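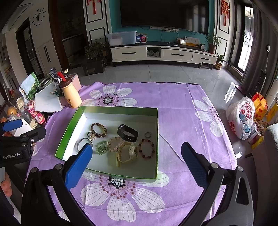
A visit to Mindberg in Brolow, September 2021

Our study group for automation has members from 17 small companies, and each year we try to see one place from the inside. This time it was Mindberg, which has its rooms on the upper floor of an old thread factory in Brolow. I had registered already in May, but the first appointment was moved, so I traveled 445 kilometers with a ticket that I had to change two times.

Sunita Awasthi received us at the gate. She leads the teaching group, and "teaching" is the word they use for everything there. They teach a robot to tidy, to sort, to hand over. Almost no program is written by hand for these tasks. A person does the movement, the movement is recorded, and the recordings go to the training.

We saw two ways of doing this. In the first hall there is remote control. The operator sits behind a glass wall and moves two small arms, and two larger arms on the other side follow. I was allowed to try it for a few minutes. My task was to put a spoon into a cup, and I needed four attempts. There is a small delay, and one does not feel the weight. Hauke Teuber, who normally sits in this chair, did it while he was talking with us about his train connection.

The second way was for me the more interesting one. The people hold the grippers themselves, one for each hand, and work in normal homes at a normal table. No robot arm is needed for this, only the two fingers with their pads and the camera above them. One of the tasks is jewelry in an open box: bracelets, a bangle, a watch, a fitness band, all lying close together. Beads are difficult, Mrs. Awasthi told us, and I believe it. A bracelet of beads changes its shape when you touch it, and it likes to take its neighbor with it. A bangle keeps its form, but it is thin and lies flat on the bottom. The rule is to take one piece at a time and to go slowly near the walls of the box.

I asked why they do not clear the rest of the room first. She answered that a robot in a home will also not find a clear room. For each task they want recordings from many different tables, with patterned cloths too, and in different daylight. For the jewelry they had 3291 recordings on the day of our visit. Not all are used. Every recording is watched by a second person, and if the hand hesitates too long or a piece is dropped, it gets a mark and goes to a separate folder.

After lunch (in the canteen of Srivastava, the neighbor company – good soup, very little space) there was a discussion. A colleague from Istura wanted to know how many recordings he would need for packing his small valves. The answer was that 100 good ones are enough for a first test, but that this says little about how it will run in production. He was not completely satisfied with this, and I also would have liked to hear more about the costs.

We did not see the trained robot do the jewelry task. The arm was in repair, so there was only a talk with curves and tables. For me this was the weak point of the day.

Practical remarks for those who want to go: groups are limited to twelve persons, closed shoes are required in the first hall, and the bus from the station stops at the back entrance – the bell there does not work, so call the reception.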